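Open afternoon at Prarkis, August 24, 2019

Prarkis writes control software for two-armed robots and opens its lab to visitors twice a year. I went mainly for the planning talk, which lasted 18 minutes and could have gone on longer.

Their planner is called Zidamis. It breaks a folding job into short moves, and after each one it takes new images and plans again. Cloth never lies the way the model says it will, so the long plans they used in February have been dropped. A move now covers 6 seconds at most.

Perception runs as a separate process. It looks for edges, corners and thick seams, and gives each a score. A waistband is easy to find. Cuffs are harder – the hem bunches up and the score drops. When it falls too low the arms stop and wait for an operator.

I asked about timing between the arms. Both take their targets from one clock, and if either is late the other slows down to match. An engineer showed us the log viewer, named Kavetti, with both arms on one time line. You can drag back to any grasp and see what the planner believed at that point. I would happily use it at work.

The weak spot is sorting. Picking one garment out of a heap still fails almost 11 times in a hundred, mostly with dark fabric on dark fabric.
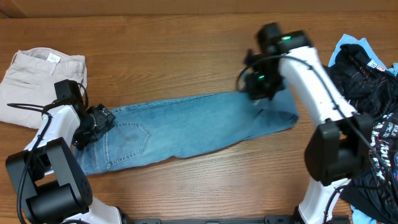
The slides should go up on the Prarkis site next week, along with a trial version of Kavetti.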